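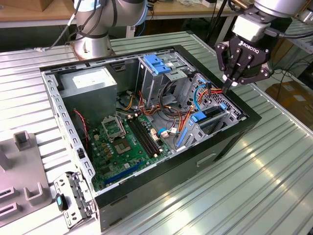
August
By Nisha Agarwal, Vekside Laboratory

1/ Vekside has completed the first stage of its demonstration program for computer disassembly and reassembly. The program records a person guiding robot arms by remote control through each task, so that a control model can later be trained on those recordings.

2/ A total of 221 demonstrations were accepted in this stage. A further 41 were set aside, most of them for long pauses in which the operator was deciding on an approach. They remain available to staff on request.

3/ Cables account for most of the difficulty. A rigid part sits where it is placed. A bundle of wires bends, twists and springs back, and two attempts at the same grasp seldom look alike. Operators are asked to take hold of wires near the connector where space allows.
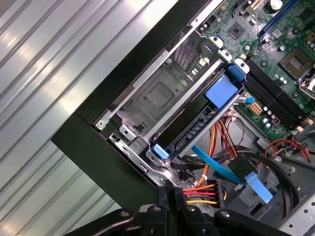

4/ Power connectors are to be held by the body during insertion, with the wires left free to one side. Lies Prins, who leads operator training, has revised the written guidance on this point. The earlier version permitted a grip on the wires alone.

5/ New operators now complete 14 practice runs before any of their work is recorded. The previous requirement was six. Practice runs are reviewed with the trainer and are not added to the training set.

6/ Two labeling tools, Brudard and Yao, were compared for marking the start and end of each step. Yao will be used for the next stage. Existing labels made in Brudard will be converted and checked by hand.

7/ The next stage will cover drive removal and the routing of data cables. Staff who wish to serve as operators should write to Lies Prins before the end of the month, stating the hours they can offer.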